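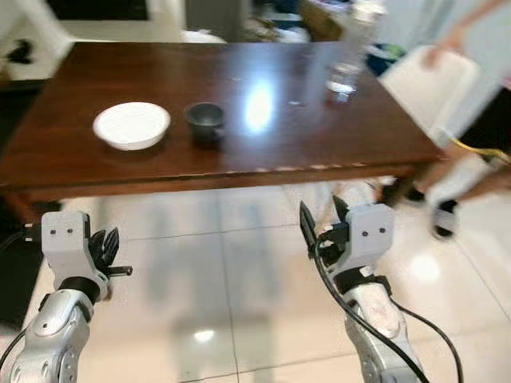

Dining table with the white bowl and the dark grey cup, overhead light on.

Archive > Brunstead Household List > Furniture and surfaces > Thread

Prev in thread | Next in thread | By date | By author | Search

From: Leena Juntunen
To: Brunstead Household List
Date: July 21, 2020
Subject: Re: Glare and marks on a dark table top

Eetu,

We have a dark brown table with the same sort of glossy top, so I can answer some of this. The picture is of ours. You can see how the light shows up as a long white patch on the wood, to the right of the cup.

Eetu Lindqvist wrote:

> We have bought a second-hand Räsänen table, dark wood with a high
> shine, 1735 mm long. It looked fine in the seller's hall but under our
> own ceiling light every smear shows. I have tried washing-up liquid and
> a spray polish called Drurnex and if anything the smears are worse.
> Has anyone dulled a top like this? And do you put something under
> bowls and cups, or just set them down? Our floor is shiny tile as well
> so the whole room is a bit much in the evening.

Spray polish made ours worse too. It builds up in layers and then every wipe leaves a track. I took it off with a cloth wrung out in warm water and a very small drop of soap, then went over it with plain water, then dried it with an old cotton tea towel. It needed doing 2 times before the drag went out of the cloth. Now it only gets the damp cloth and the towel.

I would not dull it unless you are sure what the finish is. Ulla Halonen rubbed hers down with 2000 grit paper in February and got a nice even satin on the top, but the apron at the front stayed glossy and the two no longer match. She may want to say more about that herself.

On bowls and cups, look at the foot. Our white bowl is glazed underneath and goes straight on the wood. The small grey cup has a bare ring and it does scratch if it is pushed along, so I stuck felt on it. Cilamis sell the felt in sheets of 158 dots, far more than you need, but they stay on through hand washing. Bottles of water are what I would worry about most. They leave a ring if they stand overnight.

We have large white tiles with grey grout, and they throw the light back as well. Changing to a bulb with a frosted cover helped the table more than the floor. A rug would probably sort out the floor but I don't want one under a table people eat at.

Lyle Abernathy asked in the other thread whether wax would go over the old finish. I haven't tried it. Yoshinori Noguchi has, I think, on a sideboard.

Leena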